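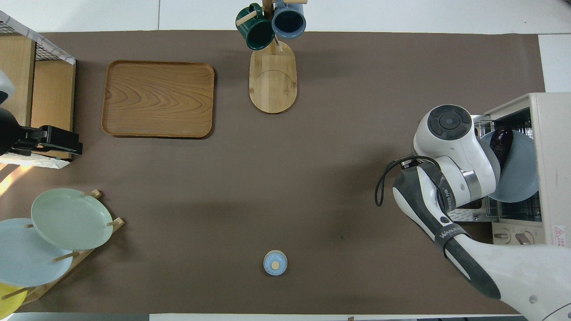

**1/** The Rastness Housewares Library has published its revised guidance on the care of wooden kitchen items. The guidance applies to all loans from the Clenwood branch and replaces the leaflet issued in August. The main points are set out in this thread.

**2/** Wooden items include serving trays, mug trees, dish racks, cutting boards and spoons. They may be borrowed for up to 30 days. One renewal is permitted if no other member has placed a hold.

**3/** Wash wooden items by hand in warm water with a small amount of dish soap. Do not soak them. Do not place them in a dishwasher, even on a short cycle.

**4/** Dry each item with a towel, then stand it on its edge overnight. Trays dried flat on a counter tend to warp, and a warped tray cannot be lent again.

**5/** Mug trees: hang mugs on opposite sides of the post so that the weight is shared. Please drain mugs before hanging them. Water that runs down a peg collects at the joint and loosens the glue.

**6/** Members have asked how many mugs a tree can hold. The answer is one per peg. Two small cups on the same peg will usually chip each other – the library has replaced several for this reason.

**7/** Dish racks: plates should stand on edge between the pegs, with a gap left between them where space allows. Heavy stoneware should go in the slots nearest the middle. Cast iron should not be placed in a wooden rack.

**8/** Keep wooden items out of direct sun for long periods. A tray left on a windowsill through the summer will fade unevenly, and the color cannot be restored by oiling.

**9/** Oiling is carried out by the library before each loan. Members are asked not to apply cooking oil, which turns sticky and may develop an odor. If a surface feels dry or rough, note it on the return card.

**10/** A table mat is supplied with every tray and rack. It is part of the loan and should be returned with the item. Mats may be wiped with a damp cloth and should be rolled, with the upper side facing out. Please do not fold them.

**11/** The catalog now lists 3,047 items across all categories, of which 1,579 are for kitchen and table use. Colored plates are cataloged singly and may be borrowed in mixed sets.

**12/** Damage should be reported at the desk when the item is returned. There is no charge for ordinary wear – light scratches, small water marks or a loose peg. Charges for broken ceramics are unchanged.

**13/** Printed copies of the guidance are available at the Clenwood desk. Members who hold a copy of the August leaflet may discard it. The revised guidance takes effect on 12/29/23.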